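Grolau Handling Cell – Fault Review Meeting
Minutes

Chair: Paloma Van Dusen
Minutes: Zulmira Tavares
Apologies: Pramanik (integration)
Opened 10:15

1. Previous minutes
Accepted. The spelling of Trustley corrected in item 4.

2. Finger closure fault
Z. Tavares reported that the Grolau gripper closed without a command on 2 occasions in July, both during folded-garment work. The log shows fault code 708 each time, followed by loss of the position signal. The fingers stayed closed until power was cut at the wall. No injury. One operator had a glove pinched and the incident was entered in the first aid book.

Brerkier has examined the encoder cable and found the connector shell cracked at the strain relief. The replacement cable is on order. P. Van Dusen asked whether the release button should have worked in this state. It should have – the firmware ignores it while 708 is active. Logged as a separate defect.

3. Trial procedure
Garment trials continue on the second gripper only. Hands are to stay clear of the fingers whenever the unit is powered. Closing force limit lowered to 59 per cent until the new cable is fitted.

Folded garment, tan trim, fingers open:

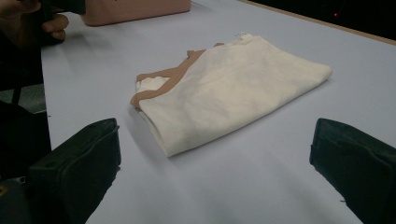
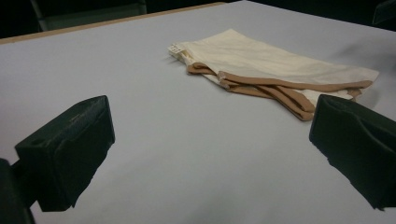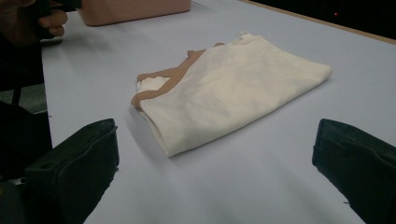 4. Firmware
Trustley to supply a build in which the release button overrides all fault states. P. Van Dusen will not authorise a return to the full force limit before this has been tested on the bench. Z. Tavares noted that the bench rig has no spare power supply at present.

5. Actions
Z. Tavares – send both fault logs to Brerkier.
Z. Tavares – label the faulty unit and lock it in the cabinet.
P. Van Dusen – request firmware build and release notes from Trustley.
Pramanik – quote for an emergency stop within reach of the table.

Closed 11:05. Next meeting when the cable arrives.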